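Briritbridge Community Furniture Library
Progress report to the Wainwright Fund
Second report, Year 1
Tuesday, May 1, 2018

Prepared by Merike Bite, program coordinator

Where we are

The library has now been lending and giving out household furniture for two full quarters. The grant agreement set us a target of 200 households in the first year. At the end of April we had reached 246, so the target has been passed with a good part of the year still to run. Most of the extra demand came from the Ganotden side of the river, where two rental buildings changed hands over the winter and a lot of tenants moved at short notice.

We are on budget overall. Van costs are over, wages are under, and the difference between them is small. The finance sheet is attached separately and Dalia Šimkus can answer questions on it.

Referrals

Referrals still come mainly from the settlement office, the women's shelter and the two high schools. We had hoped to see more from the health centre. Gervásio Figueiredo met with the intake nurses in April and found that they were still using the old form, which asks for a landlord's signature. That form was dropped before we opened. He left them the new one and we have had a handful of referrals from them already.

Self-referral has been harder to manage than we expected. People ring, leave a message, and by the time we ring back they have bought something on credit. We now have a phone roster on weekday mornings and return messages the same day where we can. The mobile number is on the new flyer. The flyer is in English, Arabic and Tagalog, and a Spanish version is with the printer.

Stock

Beds and mattresses remain the items asked for most and donated least. We do not take used mattresses, so every one is bought new out of the grant. The supplier has held the price until the end of the year, but delivery slipped twice over the winter and 3 families waited longer than they should have. We now keep a small reserve at the warehouse and reorder when it drops to six.

Tables and chairs are steady. Sofas come in faster than they go out, mainly because newer apartments have narrow stairwells. We have started asking donors for measurements before we agree to a pickup, and we turn down anything that will not go through a standard door. Some donors have been annoyed by this. We have written a short note for the website explaining it.

Cabinets, dressers and sideboards are the third group. They are often solid and well made, but they arrive with stuck drawers, loose hinges or missing handles, and for the first few months they simply piled up along the back wall. Clearing that backlog was the main job of this quarter.

The repair bench

Zane Vaher came on in the new year as our part-time repairer, two days a week. (We also have Zane Sakalauskas driving the van. They go by Vaher and Sakalauskas on the roster, and I have done the same here.) Vaher sorted the backlog into pieces worth fixing, pieces worth stripping for parts, and pieces that should never have been accepted. The last group went to the transfer station in 2 loads.

Repairs are kept simple. Hinges are replaced, runners are waxed, backs are re-pinned, and anything tall gets a wall strap and a card showing how to fit it. We do not refinish unless the surface is damaged enough to shed splinters or flakes. Older painted pieces are tested for lead before any sanding, and those that test positive are not passed on. 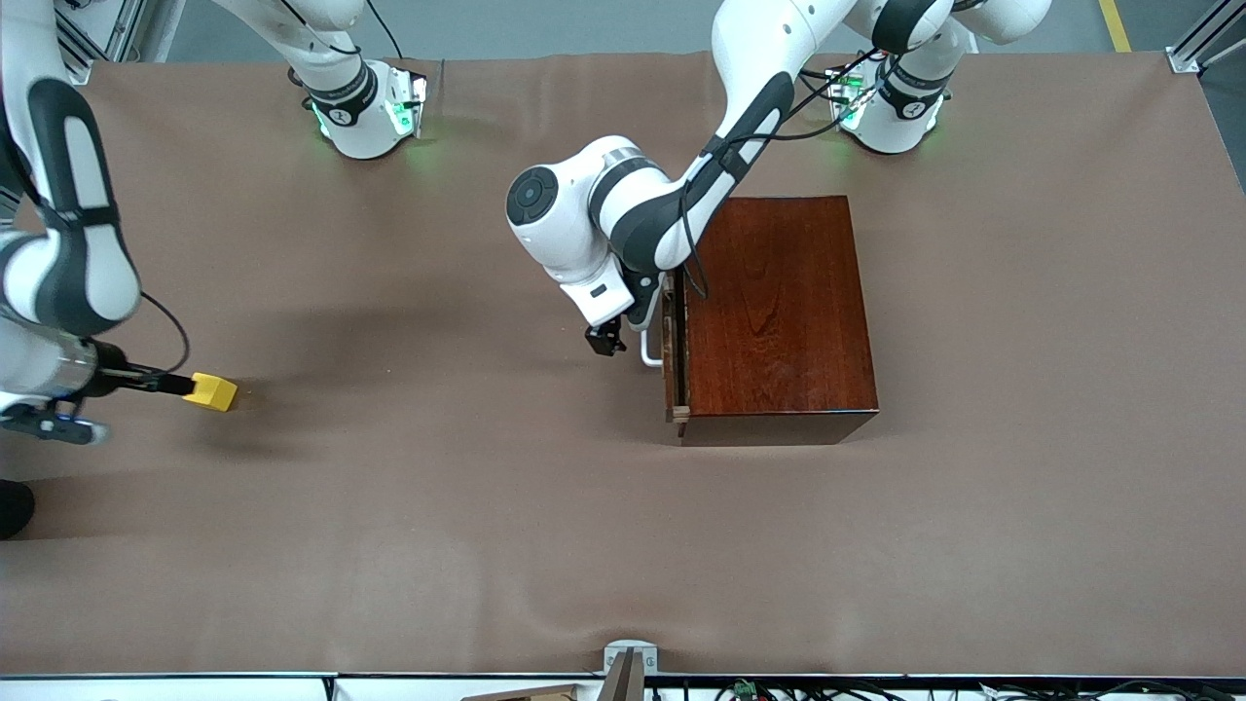 Handles have been a small headache. Very few donated pieces still have a full set, and the hole spacing varies so much that a single bulk order does not cover it. Vaher has been saving every handle and knob that comes off a scrapped piece, and there is now a drawer system for them by size. New handles are bought only when there is nothing close enough in the drawers.

The Saturday repair classes named in the original proposal have not started. The insurer wants a written procedure for the power tools and a supervisor on the floor at all times. The procedure is written. The supervisor is still to be found – Vaher is not available on Saturdays and we do not want to start with someone who has never met the participants. We would like to move the first class into the next reporting period and ask the Fund to agree to that.

Delivery

Sakalauskas has rearranged the van run so that Briritbridge and Ganotden are done on different days. This has cut the driving and given people a firmer delivery window. The van itself needed a new clutch in the winter, which accounts for nearly all of the overspend on that line. It should pass its next inspection, but it is an old vehicle and we will be putting a replacement into next year's application.

Missed deliveries are down. We now send a text the evening before and ask for a reply, and if there is no reply we ring. Families told us the old arrangement, where the van turned up any time between nine and five, cost them shifts.

What people told us

Dalia phoned a sample of households a month after delivery. Nearly everyone was still using what they had been given. The complaints were mostly about choice. People would like to pick their own things, and at present they are offered what is on the truck. We have shelved part of the warehouse as a showroom called Inside, open by appointment, and the first visits are booked. It needs better lighting and a ramp at the side entrance before we can open it more widely.

Next quarter

Open Inside two afternoons a week.
Install the ramp (quote received, landlord has agreed).
Find and train a Saturday supervisor.
Visit the health centre again to check on the form.
Get a second mattress quote in case the current supplier slips again.

We also need a decision from the Fund on moving the class money across to the next period. If the answer is no, we would have to return it by the end of the quarter, so an early reply would help.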